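4.2 What the court reporters told me

I went into the Rivotmont interviews expecting a row about naming suspects. What I got, mostly, was people talking about the clock. Graziella Bassi, who covered homicide trials there for seven years, told me she'd often file two versions of an arrest story before lunch and then fix the charge in the second one. 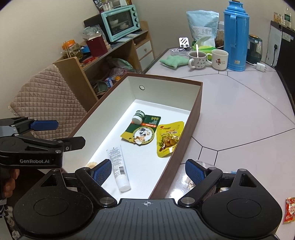 Figure 2. Small items in an open box, including a white jar and a Mentholatum package.

Ignacio Mercado saw it differently. He thought the first version did the damage, and I've come round to his view (a bit grudgingly!). Of the 100 arrest stories I coded, 60 were never updated once the charge changed, so a reader searching the name today still finds the older, heavier one. I asked both of them whether a dated correction line would help. Bassi said yes, if the desk had time to write it.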